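Piter Tabletop: grasp recordings for transparent objects

Version dated March 25, 2020

Summary

Piter Tabletop is a set of robot grasping episodes recorded with two arms in a furnished lounge area. It was collected to test Hebden, our method for choosing a grasp when the depth image has holes in it. Clear cups and glasses are the main case. Depth cameras often see through them and report the surface underneath, so a planner that relies on depth alone closes the gripper in the wrong place.

The set holds 1,126 episodes over 19 objects. Each episode is one attempt to pick up one object.

Contents

episodes/ one folder per attempt, with color frames, depth frames and joint positions
objects.csv object names, height, width, and whether the object is clear
splits/ lists for training and testing
calib/ arm-to-arm and camera-to-arm transforms, one file per session

Of the 1,126 episodes, 491 use clear objects. The test list has 300 episodes and shares no objects with the training list.

Method in short

Hebden predicts the outline of the object in the color image and fits a simple shape to it. The height of the supporting surface comes from the depth points outside the outline. Depth inside the outline is thrown away for clear objects and kept for all others. The grasp is then planned on the fitted shape. The baseline, Zadum, uses the raw depth everywhere.

Results

On the test list, Hebden did better than Zadum on clear objects, and the two were close on the rest. Most of the remaining Hebden failures are on short objects, where a small error in surface height puts the fingertips too low. The per-object scores are in results/test.csv.

Recording setup

1. Clamp the breadboard plate to the table before running calibration. If a clamp is moved, calibrate again.
2. Place the two side tables one in front of the other. They do not need to be square to the arm base, and the angle should change between sessions.
3. Put one object on the front table and start with the gripper open and pointing down. 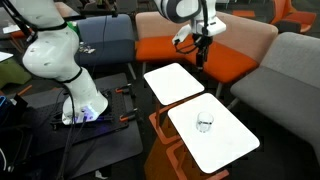 4. Run record.py with the object name. The script writes the episode folder and asks for a success label.

Known problems

Success labels were entered by hand. An attempt counts as a success if the object is lifted and held until the arm stops.

Joint positions and color frames are on separate clocks. Use the offset in each session's calibration file.

The lounge furniture stayed in the background, so a model trained only on this set may not carry over to other rooms. A second set, Tostolex, is planned for September.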